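Can I trust a family story for my mother's obituary if I can't find any proof of it?
Asked by piltine_daughter in Obituaries and Memorials

My mother passed in April and I'm writing the long version of her obituary for the memorial page. The funeral home already ran a short one in the paper, 50 words, which was all we wanted to pay for. The long one is going on Flistano, where the family can add to it later.

The trouble is her father. All my life I was told that my grandfather, Quentin Maillard, came over as a ship's cook, jumped ship, and walked inland until he found work at the Piltine mill. Mom told it at every Thanksgiving. My aunt tells it too, except in her version he was a passenger and paid his way, and the walking part was from the train station to the boarding house.

I've never fully bought it. He couldn't cook, for one thing. My grandmother wouldn't let him near the stove. And a man who jumped ship would have had trouble with his papers, but he voted in every election and was proud of it.

I paid for a membership on Trurkodell and got back 962 results for the name, most of them not even the right first name. One was a passenger record with his name and an age that would be four years off. The site put a little green leaf next to it and told me it was a "strong match." Strong according to whom? I'm supposed to click "accept" and then he's my grandfather forever.

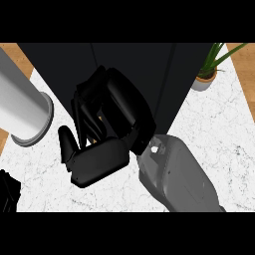
My brother says put the cook story in because it's what Mom believed and it's her obituary. My aunt says if I print that her father was a deserter she won't come to the scattering of the ashes. I don't want a fight, but I also don't want to write down something I think is false just because it's been repeated a lot. What do people normally do? And is there any way to check the ship thing that doesn't cost another monthly fee?

Edited to add: yes, I have his death certificate. It says "country of birth unknown," filled in by my uncle, who knew perfectly well what country it was.

oldmillroad
Accepted by poster

I've written or helped with a fair number of these for my own family and for people at church, and I'd separate your two problems. One is what happened to your grandfather. The other is what goes in your mother's obituary. You only have to settle the second one now.

For the obituary, you can say what she told you and say that she told it. Something like: "She loved to tell how her father, Quentin Maillard, arrived with nothing and walked to his first job at the Piltine mill." Every word of that is true whether he walked three miles or three hundred. It leaves out the cook and it leaves out the deserting, so your aunt can come to the ashes. Anybody who heard the full story at Thanksgiving will fill in the rest for themselves.

I would not write "he jumped ship" as a plain fact. People copy obituaries into their family trees word for word. My own great-uncle died in a war he was never in, according to 77 trees at last look, and every one of them goes back to a single newspaper notice written by a cousin who didn't like to ask questions.

As for the checking, I'd be as suspicious of that green leaf as you are. It means a computer found a name and an age in the same neighborhood. Don't accept it. Write down the ship and the arrival date on paper and cancel the membership.

Then look for his naturalization file. If he was voting legally, he was either born here or he became a citizen, and depending on the years the petition will usually give the ship and the port in his own words. The court in the county where he lived may have it, or the state archives, or the National Archives. A lot of it has been scanned and can be looked at for free, and a public library will often have the pay sites on its computers at no charge. Crew members turn up on separate crew lists, and those sometimes mark the men who deserted in port. If he's on one of those, your mother was right and you owe him an apology about the cooking.

Don't put too much weight on the age, by the way. Four years off is nothing. My grandmother had three birth years, depending on who was asking.

Last thing. The death certificate only tells you what your uncle said to the clerk that day. I wouldn't let it outvote anything else you find.

siu_researcher

Every Maillard in Siu came from the same two brothers so he is probably one of those. I have the whole line done back to the 1600s. Send me a message with his parents names and I will add him to my tree.

piltine_daughter (original poster)

Thank you, but I don't know his parents' names, and he never lived in Siu as far as I've heard. I'd rather not have him added to anything yet. What are you using for the 1600s part?

siu_researcher

Other trees.

harriet_b

I'm going to be the sour one here. I don't think most families want this checked. They say they do, and then you bring them the paper and they're mad at you for a year. I found out my dad's "scholarship" was one semester that his sister paid for, and I put the correct version in his obituary because I thought it was a nice thing for her to have done. She was still living. She was mortified and she's never brought it up since, though she did stop sending the fruit at Christmas.

So I'd go with what the first person said about wording it as her story – but I would read it out loud to your aunt over the phone before it goes up. Don't email it. Email gets forwarded.

Also look at the settings on that memorial page before you post. If family can "add to it," find out whether that means leaving a comment underneath or changing what you wrote. On the one we used, it was the second kind, and my cousin gave Dad a middle name.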